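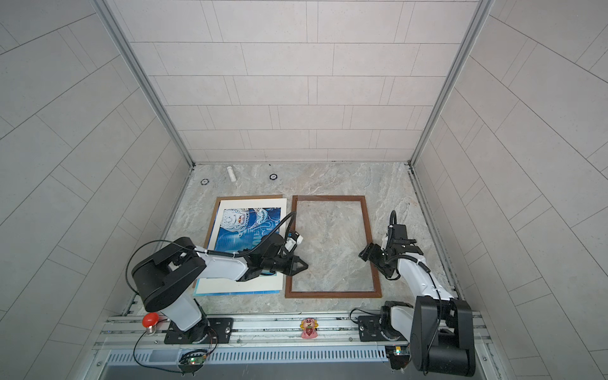

Zwei Holzrahmen nebeneinander, links Blau mit weißem Passepartout.

1/ Ich muss mal wieder über Sportplakate reden. Nicht über die teuren aus dem Auktionskatalog, ich meine die ganz normalen Dinger, die drei Wochen vor dem Rennen am Bauzaun hängen und danach im Altpapier landen. Ich liebe sie so sehr!

2/ Angefangen hat es mit einem Plakat für ein Radrennen in Zostthorpe. Das hing in einer Bäckerei im Schaufenster, schon leicht ausgeblichen, die Ecken voller Tesa. Ich hab gefragt, ob ich es nach dem Rennen haben darf, und bekam noch ein Rosinenbrötchen dazu. Das Rennen selbst hab ich nie gesehen.

3/ Inzwischen hat meine Liste 621 Einträge. 471 davon sind sauber erfasst, mit Format, Papier, Druckerei und Fundort. Der Rest liegt in Mappen unterm Bett und wartet auf den Januar, da habe ich Zeit.

4/ Was mich am meisten packt, ist die Schrift. Sport darf schräg! In jeder anderen Branche würde man sagen, bitte etwas ruhiger. Auf einem Rennplakat lehnt sich alles nach vorn, wird riesig und bekommt noch eine Kontur. Und es funktioniert aus zwanzig Metern Entfernung im Regen.

5/ Zweite große Liebe: die Sponsorenlogos. Die meisten Gestalter fluchen über sie, zehn Firmen, zehn Farben und alle wollen nach oben. Für mich sind sie das Beste am ganzen Blatt. Daran sieht man, wer damals in der Stadt Geld hatte - Autohaus, Brauerei, Möbelmarkt, und ein paar Jahre später plötzlich nur noch Telefonanbieter.

6/ Mein Lieblingsbeispiel ist ein Hallenturnier, Druckerei Ekinci, nur zwei Farben. Die haben sämtliche Logos einfach in Dunkelgrün gedruckt, fertig. Sieht fantastisch aus und hat bestimmt Ärger gegeben.

7/ Und dann Blau. Wasser, Eis, Himmel, Geschwindigkeit, für alles nimmt man Blau. Türkise Buchstaben auf tiefem Blau, da bin ich sofort verloren.

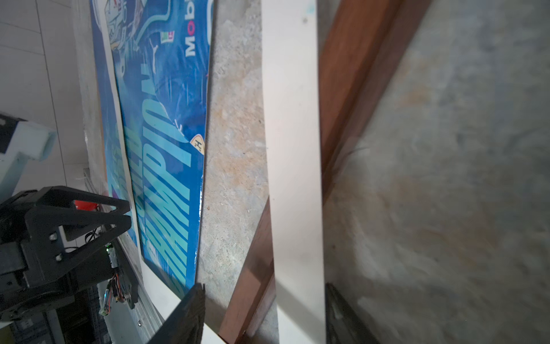 8/ Zum Rahmen, danach fragt ihr ja jedes Mal. Ich nehme am liebsten braunes Holz, weil die Plakate selbst schon laut genug sind. Die Leisten von Skusivwood gehen gut, die Ecken sitzen und man kriegt sie auch wieder auf.

9/ Passepartout: unbedingt, und unbedingt säurefrei. Ich hatte mal ein billiges, nach ein paar Sommern lief ein gelber Streifen um das ganze Motiv. Es war ausgerechnet ein Skisprungplakat mit ganz viel Schnee. Ich war untröstlich.

10/ Weiß oder Creme? Bei alten Papieren Creme, bei Neudrucken Weiß. Mein Karton kommt meistens von Hololia, da kann man sich Muster schicken lassen und bei Tageslicht danebenhalten. Macht das wirklich, Lampenlicht lügt.

11/ Bitte nichts aufkleben! Zwei kleine Falze aus Japanpapier an der Oberkante reichen, der Rest darf frei hängen. Papier arbeitet, und wer es rundherum festklebt, hat im Winter Wellen.

12/ Falten im Papier lasse ich übrigens drin. Auch Tackerlöcher. Bei dem aus Zostthorpe sieht man sogar noch den Rand vom Tesa, und ich würde es für nichts in der Welt gegen ein makelloses tauschen.

13/ Falls bei euch gerade irgendwo ein Turnierplakat hängt: fragt einfach nach. Und dann zeigt her, am liebsten Rudern und Rollhockey, da hab ich Lücken!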